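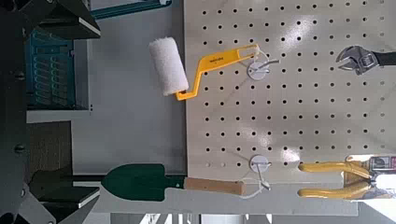
Small paint roller on a white pegboard

Local Government and the Citizen
Handout 4: How a town decides on its money

In the previous handout we looked at who sits in a town council. Now we look at what the council does with the budget, and where an ordinary resident can enter the process. Our case is the town of Coutinho, because its documents are short and written in simple words. Please bring the printed budget summary to class.

1. Two kinds of spending

A town budget has an operating part and a capital part. The operating part pays what comes back every year: salaries, electricity, cleaning of streets. The capital part pays what is made once and used for many years, for example a bridge or a school roof. Students often mix these two, also in the exam. A repair can belong to either part, and each town has its own rule for it. In Coutinho the limit is the expected life of the work: four years or more is capital.

2. The calendar

The mayor sends a draft to the council in March. The council has 26 days to read it and to propose changes. During this time there must be one public hearing. After the hearing the council votes first on each change and then on the whole text. If the whole text is rejected, the budget of the last year continues month by month, and no new capital project can start.

Remember this last point. A rejected budget does not close the town hall – it freezes it.

3. The public hearing

Any resident may speak, but must register before. The council has to listen, it does not have to answer. Many people are disappointed by this and do not come a second time.

A different way is the petition. With 700 signatures, residents of Coutinho can put a question on the agenda of the council, and then there must be a debate and a recorded vote. The district of Vaner used this way to keep its bus line. The district of Bevum tried also, but 13 signatures were missing and the clerk returned the papers.

4. Words to know

Appropriation: permission to spend a certain amount for a certain purpose.
Reserve: money kept for a need which is not known yet.
Transfer: moving money from one line of the budget to another.
Recorded vote: a vote where the name of each member is written with his or her choice.

5. To prepare

Read the Cedia case in the reader, only the first part. Write one page: should the council be obliged to answer at the hearing? Give one argument for each side before you give your own opinion. Do not copy the text of the law, I know it already.

Course contact: Celeste Benítez, office 13 | Last changed 20 October 2020 | Back to top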